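Notes from the bench

Hello again from the lab end of the building! Leonie asked me for a few lines on "anything but the freezer", so you're getting tips. Pipette tips, that is, and what we do with the boxes, which has been on my mind all October (I know, I know, I need to get out more).

If you work upstairs you may never have given them a thought. They're the little plastic cones that go on the end of a pipette, you use one, you bin it, you take another. Multiply that by everyone at Morness and it's a frightening heap of plastic. I went through the order book with Mamta Bansal one lunchtime and between us we got through 1,273 boxes last year. I had to put my sandwich down.

The thing is, most of a box is still perfectly good when the tips have gone. The base is fine, the lid is fine, the green rack is fine. So we've started keeping them and filling them up again, and moving leftovers across so that we don't have half a dozen nearly empty boxes open at the same time and everybody starting a fresh one anyway.
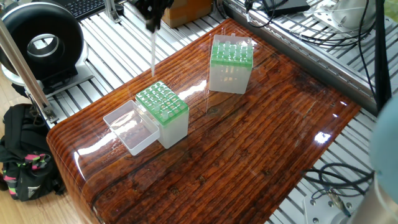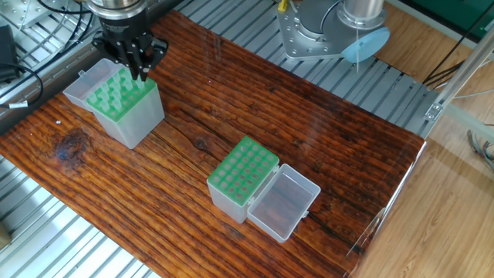
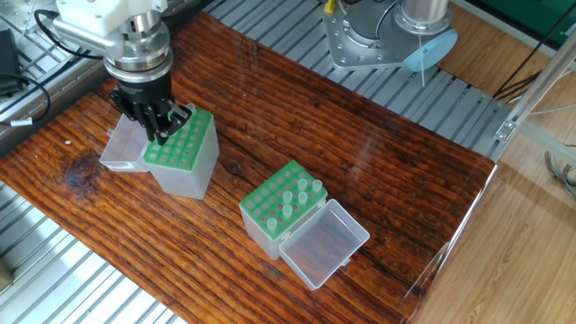 My own rule, and I'm a bit of a bore about it, is that you sort out your leftovers before you open anything new. Two boxes side by side, lids open, tips from one into the other until you've got one worth using and one ready to refill. It's the stragglers that get me. In the last photo the box near the middle of the board has six tips left standing in it, all over the place, a couple up in one corner and one on its own in another, and I would bet money that whoever met that box on a busy afternoon would push it to the back of the shelf and reach for a full one. I've done it myself! Six tips is six tips, though, and they're no use to anyone at the back of a shelf.

A few things we've learned since we started. Don't mix sizes, even if they look the same to you at five o'clock. Don't touch the pointy end. Anything that needs to be sterile comes from a sealed box, full stop, and the refilled ones are for the everyday stuff – buffers, dyes, practice runs. And please close the lid when you've finished. Beat Brunner found one on the windowsill, wide open, with a dead fly in it, and he has not let it go.

Flurina Steiner has found a place for the refilled boxes on the low shelf by the sink, with a strip of blue tape on each one so you can tell them from the new ones. There were 12 on there when I left last night, so do help yourselves. The broken ones go in the crate underneath, and Zadero will take those away for recycling once we've got enough to make the trip worthwhile. Clean and empty only, please, they were quite firm with me on the phone.

If your group would like to join in, come and find me (mornings are best) or leave your empties outside room 111 with the lids on. I've got a spare roll of blue tape for anyone who wants to start a shelf of their own.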